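Toilet seat position

Toilet seat position is a long-running household dispute over whether the hinged seat of a flush toilet, and the lid above it where there is one, should be left up or down after use. It is among the few domestic quarrels to have attracted mathematicians, none of whom have settled it.

Background

The hinged seat became common once indoor plumbing did, and the argument seems to have moved in with it. Earlier arrangements, such as a plank with a hole, offered little to disagree about. Most modern toilets have two moving parts, which allows for three sensible positions: everything down, lid up with seat down, and everything up. A fourth, with the seat up and the lid down, is prevented by the hinges.

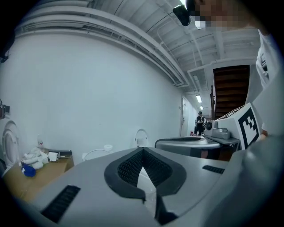
Main positions

The "seat down" school holds that the seat should be returned to its lowered state by whoever raised it. Supporters point to courtesy, and to the experience of sitting on cold porcelain at 3 a.m. The "as you left it" school holds that each user should adjust the seat on arrival, so that the work is shared. Its supporters tend to be people who would otherwise be doing the adjusting.

A third school wants the lid closed every time. Its case rests on flushing, which throws fine droplets into the air, and on dropped toothbrushes. The columnist Ruth Garside called this "the only position that annoys everyone equally," and meant it as praise.

Economic treatment

The problem is often used in teaching game theory. In the usual version, each movement of the seat has a small cost, and the household tries to keep the total low. Leaving the seat where it is does well on this measure. It does badly once the cost of being shouted at is added, and the size of that cost varies by household.

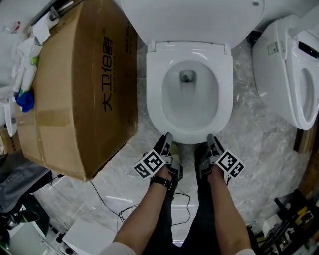
Tomás Simões, in his pamphlet The Shared Bathroom, argued that such models also ignore guests, who follow the rules of their own homes and cannot be fined. He proposed a printed notice. Salamatu Gbeho replied that in 20 years of visiting other people's bathrooms she had never obeyed one.

Technical solutions

Soft-close hinges, which lower the seat slowly and without a bang, removed the noise from the dispute but left the rest of it. Self-lowering seats and foot pedals have also been sold. Both require cleaning, a subject on which the schools are also divided.

See also

Toilet paper orientation
Thermostat disputes
Dishwasher loading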